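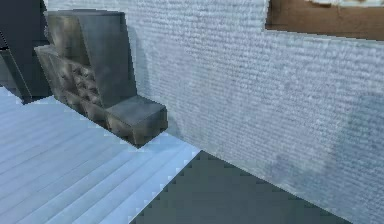

A robot demonstration run inside a simulator is the easiest kind to be fooled by, so go in with a plan. I learned mine at the Kascombe open day in December, where the Mikkelsen group was showing its navigation software, Poline, in a rendered room. Start with the world before you look at the agent. Find the surfaces and ask what each one would mean to a machine that has to move across them. At Kascombe the pale blue planks meet a dark gray-green floor along a jagged, stair-stepped line, and a pile of stone blocks sits against a ribbed wall. Those are the places to ask about. Is the dark area floor, or a drop? Does the software know, or was it told?

Step 1. Get there before the talk. The talk is where you'll be told what to notice. I had a good quarter of an hour with Svend Bisgaard at the desk, and he was far more frank with me than the slides were later on.

Step 2. Ask what the agent gets as input. If the answer is "the camera view," ask if that's all. Many simulated agents are also handed their own position, or a clean map, or the distance to the goal. None of that is cheating if it's stated. On the Kascombe poster it was in the small print.

Step 3. Ask how many runs, and how many rooms. The poster said 500 runs. It took me two tries to find out that these came from 3 room layouts, with the start point moved each time. That's a much smaller claim than the big number suggests.

Step 4. Ask for a different start. Be polite and be specific: "Could you start it facing the wall, up close?" A blank, repeating texture gives a camera very little to hold on to, and I wanted to see what Poline did with it. Vibeke Stougaard agreed to try one. The agent turned in place for 27 seconds and then set off the right way. I'd call that a pass, although a single pass, and I told her so.

Step 5. Ask for the seed. A seed is the number that sets up the random parts of a run. Ours was 1038. Write it down, then ask to have the same run played again. If the second go looks different, find out why before you believe anything else on the screen.

Step 6. Bring up the real world last. Everyone at these events has an answer ready about moving to hardware, and it tends to be a long one. Ask for a date, or a video with no cuts. I got neither — Meenakshi Tyagi did say that tests on their Odell base were planned, and I've put that in my notes as "planned" and nothing more.

Step 7. Write up your notes the same evening. Keep what you saw in one column and what you were told in the other. My second column was a lot longer.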